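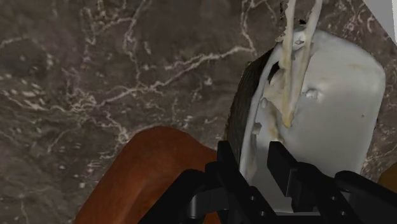 Sealing dark marble in the Tirkitness flats - residents' board

L_Probert
The managing agents, Stavell, have confirmed that each kitchen worktop is to be resealed in March at a charge of £90 per flat. Residents are asked to state their views in this thread.

prostescombe11
I wish to record an objection. My dark brown marble with white veins was sealed when fitted by Van Rooij, and I was advised that no further treatment would be required for many years.

Flat 11
With respect to the previous member, that advice does not match mine. Lemon juice left a dull mark on our worktop. I support the work.

prostescombe11
A sealer slows staining. It does not prevent acid marks, so the example given does not support the charge.

L_Probert
Both points have been noted. Stavell states that residents may decline if they supply a receipt for earlier sealing. Replies should reach the office by 5th July.

Flat 11
May a receipt be sent by email?

L_Probert
Yes - please include the flat number.

prostescombe11
Mine will be sent. My objection to the charge stands.

Lleucu Probert
Residents' secretary, Tirkitness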